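Speaker notes, Inna Panasiuk, October
Project Nekia: simulated demos for the two-arm table

Open with the total: 2369 episodes, all simulated. Give the split by object on request only.
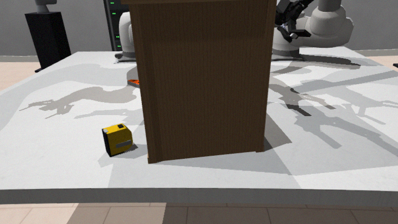
Cabinet and tape measure, front view.

Occlusion is the hard part. Say that the front view alone loses the far side of the table.

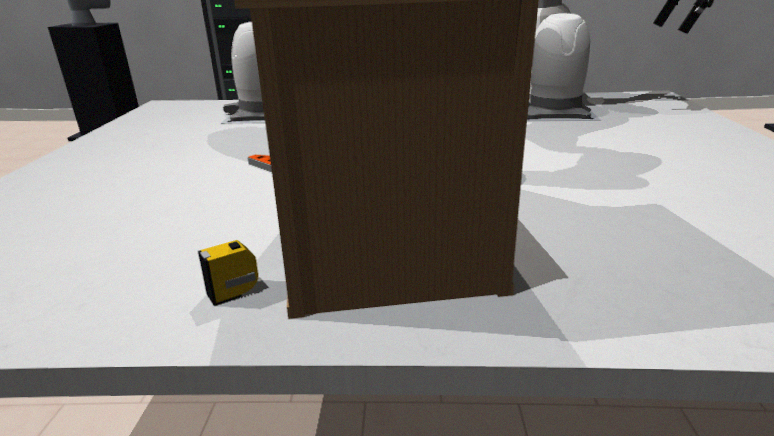 Selorm's rule: drop any episode with 30 dropped frames or more. Pause for questions. 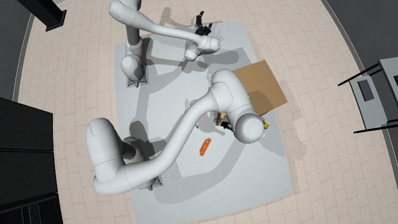 The overhead view is for checking. Policy input is front plus wrist. Hand over to Akua for labeling.
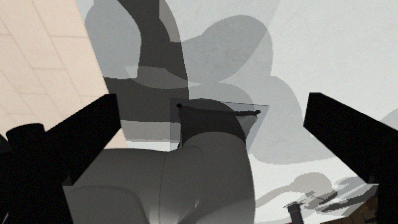 Wrist view, fingers apart.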